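Vustmont Parents Board > Toys and Play > Shape blocks on a board, is there any point?

plumtree_dad
My mother-in-law has read that kids under four should do their block play on a wooden board instead of the rug. "Defined work area," she calls it. So now we own a board. I'd like to hear from people who have done this for more than a week, because so far my son plays with the blocks for as long as he ever did and then goes off to find the cat.

kettleandspoon
We've had one since February. It's fine. It slides less than a tray and the little star pieces don't vanish into carpet. I wouldn't pay real money for it.

gpanagiotou
I run the toddler room at Psarras, mornings only, and I'm not sold on the "defined area" talk either. Kids put things where they want. What a board does do is give the pieces a hard flat place to stand. A cylinder on a rug falls over and then you have a crying two-year-old.

Ours is plain light maple. We lay it over the blue pegboard, put out a few blocks in four colors, and leave them scattered. I stopped lining them up by color years ago. If you line them up, the grownup has already done the sorting.
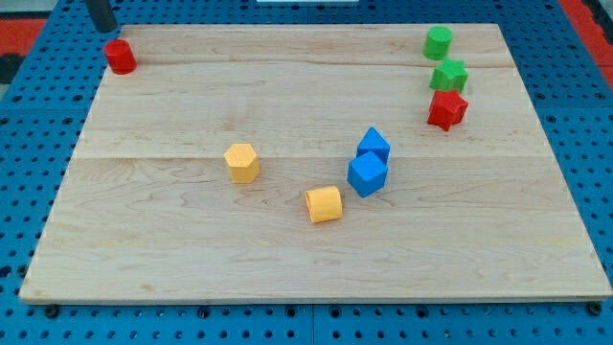
The stars are the ones I'd watch. Kids know what to do with a cube. They'll pick up a star, turn it over, try to stand it on its points, get mad, and try again. The cylinders get stood up and knocked down. I don't know that any of this teaches geometry and I'm suspicious of anyone who says it does.
Glykeria

plumtree_dad
Thanks. So why the pegboard underneath?

gpanagiotou
It was there. The board goes on top of it and comes off when we want the pegs.

stedby_mom_of_3
I have to disagree about the sorting. My middle one learned her colors by sorting blocks into rows with me on Tuesday mornings. She would never have done it from a mess. Some kids need to be shown.

kettleandspoon
Or she was the age when kids learn colors. Mine learned them from socks.

stedby_mom_of_3
You can say that about anything a kid ever learned.

kettleandspoon
Yes, and I do.

rowhouse_ben
Can we talk about the Uneneo set? Their page says 1,193 families "saw improved focus." Improved from what? Measured how? I asked them by email and got back a coupon for 20 percent off.

plumtree_dad
That's the one she sent me the link to! I bought a cutting board at the hardware store instead. Am I going to regret that?

rowhouse_ben
No. Sand the edges, skip the varnish if he still chews on things.

gpanagiotou
A cutting board is okay if it hasn't had onions on it. Look for one where the seams between the planks are smooth. Run your thumbnail over them. If it catches, so will a small finger.

stedby_mom_of_3
I still say put out 6 blocks and make a row first, then let him wreck it. You get both.

gpanagiotou
That I could live with. I'd want to see who makes the row after the first week, you or him.

plumtree_dad
Tried the row tonight. He took one star and put it in the cat's water dish. Board is up on the fridge until the weekend.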